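Robots, sore feet and a free tote bag

Sep 1, 2022

So I finally went to the Skosilik open day in Traltulthorpe! I've been meaning to go ever since my neighbor Raimonds Eglītis mentioned it back in July (he went last year and came home with a pen, a mug and a lot of opinions). Parking was a pain, the line for coffee went out the door, and I'd still go again tomorrow.

The front hall was mostly the big stuff. There was an arm stacking boxes behind a fence, and a little wheeled thing that followed people around and kept stopping dead whenever a toddler got near it. Good for the wheeled thing. I ate a cheese roll and watched it for way too long.

What I really wanted was the back room, where Geetha Lobo was running a demo called Falcão. It's a kitchen, except the whole kitchen lives on a computer. The robot is simulated, the cabinets are simulated, the microwave is simulated, and you stand there in front of a big monitor watching an arm you could never touch try to do your chores. I thought this would be dull compared to the real arms out front. Nope! I stayed for 2 full rounds and missed the talk I'd signed up for.

Geetha told us they had done 2,808 practice runs on the microwave task alone, with the starting spot shuffled a little each time. A guy next to me asked why you'd need more than 1,000 of anything to push one button, and she just grinned and handed him the controller. He spent the next few minutes jabbing at the side of the microwave. I had a turn after him and did no better, so I'm not laughing (okay, I laughed a bit).

The part that got me was the view from the gripper. You'd think being that close would make it easier, but everything is tilted, the numbers run off uphill, and once you get near the button you're after, your own fingers are in the way of it. I kept wanting to lean around the screen to see past them. Geetha said everybody leans.

I asked if the same program could work my microwave at home, which is an old Biltero with a door you have to hip-check. She said she'd want to see the door first. Fair.

Tickets were free, but they only let 80 people into the back room over the day, so get your name down early if you go next time. And wear better shoes than I did. Geetha let us grab screenshots, so I took one to show Raimonds.

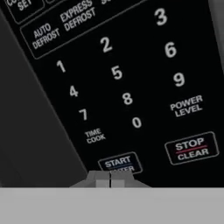

Gripper's-eye view, right up at the START button with STOP/CLEAR over to the right.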